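Kitchen Tips: Living With a Two-Arm Tabletop Kit

Updated February 28, 2023

Filed under: Counters, Small Appliances, Reviews

Several readers have asked for practical notes on the Grolleck tabletop kit, the one sold with 2 arms and a set of aluminum rails for the frame. We bought ours in November from the Murthy shop in Flukuvcombe and paid the full price, $800. Wall panels and dishes were extra. The notes below are the ones we would have wanted on the first evening, with our opinion of the kit at the end.

Where to put it

The kit needs a flat, heavy surface. Ours went on a folding table first and the whole table shook every time an arm stopped short. A stone slab or a solid bench is much better. If you only have a light table, push it into a corner of the room and put felt under the feet.

Measure with the arms stretched out. The footprint on the carton is for the frame alone, and the elbows swing past it at the front. Keep mugs, phones and paper towels off that side.

Do not set it beside the sink or the stove. The arms have open joints and the control boards sit out at the front rail, where a splash would reach them. The leaflet says the same thing in small type on the last page.

Wipe the surface and let it dry before a session. Crumbs under a plate will make it rock, and a rocking plate moves when a gripper leans on it. We use a barely damp cloth, then a dry one. Polish and oil sprays leave the stone slippery, so leave them in the cupboard.

Setting up the frame

Loosen everything before you square it. The corner pieces are forgiving while the bolts are loose and stubborn once they are tight. Lay the bottom rails first, check the corners with a carpenter's square, then add the uprights and the top bar.

The arm plates go on the front rail. Tighten their bolts a little at a time, going across from one to the other, the way you would with a car wheel. Check them again after the first 50 pick-ups. Two of ours had worked loose by then and the left arm was landing short of where it should.

Leave slack in the cables. Put each arm through its full reach by hand with the power off and watch for any spot where the cable goes tight. It is much easier to fix this before the ties are trimmed.

What to practice with

Start with fruit. It is cheap, it comes in useful sizes, and a dropped piece can go in a smoothie. 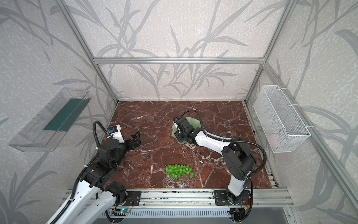
Soft fruit teaches you more about grip force than any of the foam blocks in the starter bag. Begin with a single plum or a small orange and work down in size and firmness. Grapes come last. A whole bunch laid out in the open between the two arms, toward the front edge, gives either gripper a fair approach, and the thin stem is the part to aim for. Have the other arm work at the plate while you do it. With one gripper down on the dish and the other open above the stone, it is easy to see which arm is free to move next. Turn the grip force down to its lowest setting and bring it up one step at a time until the bunch stays put on a slow lift.

Chill the grapes for an hour beforehand. Cold ones are firmer and split less. Dry them well afterward, as a wet skin slides straight out of the standard finger pads.

Apples are the easiest round fruit. The trouble is that they roll, so nudge each one onto its base before you close the fingers. If it still rolls, fold a dish towel under it for the first few tries and take the towel away when you have the knack.

Avocados and ripe pears bruise without showing it. Use hard ones for practice and keep them separate from the ones you mean to serve.

Bananas look simple and are not. The gripper wants to take them across the middle, where the two ends dip and swing. Go in nearer the stem and lift slowly.

Skip berries altogether. We lost most of a box of raspberries and spent longer on the finger pads with a toothbrush than we did on the practice.

Choosing plates and bowls

Light plastic dishes slide. Heavy stoneware stays put but chips if a finger comes down on the rim, and you will bring a finger down on the rim. We like mid-weight dishes with a good foot on the underside. A square of shelf liner cut smaller than the base will hold nearly anything in place, and you can't see it from above.

Pick a color that stands out from your counter. The wrist cameras do poorly with a dark dish on dark stone, and clear glass is worse. Pale dishes on a dark top have given us the least trouble.

Give some thought to the rim. A straight-sided bowl gives the fingers one height to clear all the way around. A wavy rim has high places and low places, so turn the bowl until a low one faces the arm you are using. For a first bowl, wide and shallow is best. Put the first piece of fruit well over to one side to leave space for the next.

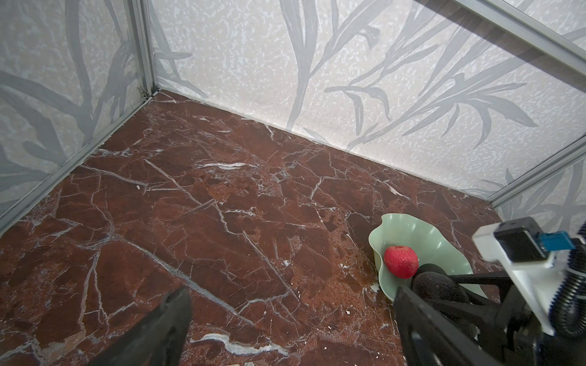 A reader in Cirenstead wrote to say that we had been too hard on the kit in our first notice. Her own has been set up on a utility room bench all winter, and she uses it mainly for sorting fruit from the market into bowls with her grandchildren, who take one arm each. "It is slower than doing it yourself, and it was never sold as anything else," she wrote. She also said the shop replaced a noisy wrist motor without an argument, and that her one real complaint is the finger pads, which picked up the color of beet juice and have kept it.

We think that is fair. Our first notice judged the kit as a kitchen appliance, and the Grolleck is closer to a hobby bench that happens to be good with fruit. On the beet juice, baking soda mixed to a paste and left on for ten minutes took most of it out of ours. Do not use bleach. It turned a spare pad chalky and the grip went with it.

Cleaning

Unplug the kit before you clean any part of it. Then:

Wipe the fingers with a cloth wrung out in warm water and a drop of dish soap. Go over them again with plain water.

Use a dry lens cloth on the wrist cameras. A fingerprint on the lens looks like fog on the screen, and we once spent an evening adjusting lamps on account of one.

Run a soft paintbrush along the slots in the rails. They collect flour and salt faster than you would expect.

Ribbed cable sleeves trap grease. Pinch a dry cloth around the sleeve and draw it along toward the base, never toward the wrist plug.

Leave the joints alone. They come greased, and kitchen oil of any sort will gum them.

Pads are held on with two small screws. Take both out over a saucer. Replacement pads are sold in pairs, and it is best to change both fingers together or the fruit will turn in the grip.

Food safety

The leaflet makes no claim that the pads are safe for food, so treat them as you would a garden glove. Anything the arms have handled gets washed before it is eaten. Keep raw meat and eggs away from the kit completely. Fruit with a peel is the sensible choice if small children are about, and they will be, once word gets out.

Keep a separate set of dishes for it. Ours have a dab of nail polish on the underside and live on their own shelf.

Lighting

Overhead spots put a glare on polished stone that the cameras read as an object. Bounce a lamp off the ceiling or hang a sheet of baking parchment a safe distance in front of a cool LED bulb. Draw the blinds if the afternoon sun comes in low. When a session that went well in the morning goes badly after lunch, look at the window first.

Storage

A small open box or a wire basket on the side wall of the frame is handy for odds and ends. Tie it up high enough that the elbows pass beneath it, and use more ties than you think it needs. Do not keep fruit in it.

When the kit is not in use, park the arms low with the fingers slightly open and throw an old pillowcase over each. Dust covers are sold separately and are no better than the pillowcase.

Is it worth the money?

For getting dinner ready, no. A person can fill a fruit bowl in the time it takes the software to start. For a household with somebody who likes to tinker, or a teenager with a long school break ahead, we would buy it again. The frame is well made — better than it needs to be, really — and the arms hold their position over a long session once the plates are properly tight.

Against it: the finger pads wear and stain, the instructions for the right arm are a mirror image of the left and were not proofread, and the power supply has a short cord. The cable ties in the box are also too few. Pick up a bag of the white ones at the hardware store before you start.

The Murthy shop will set one running on the counter if you call ahead. Bring your own fruit and ask to try the grip settings.

Next on this page: getting candle wax out of a tablecloth, and a reader's method for sharpening a food mill.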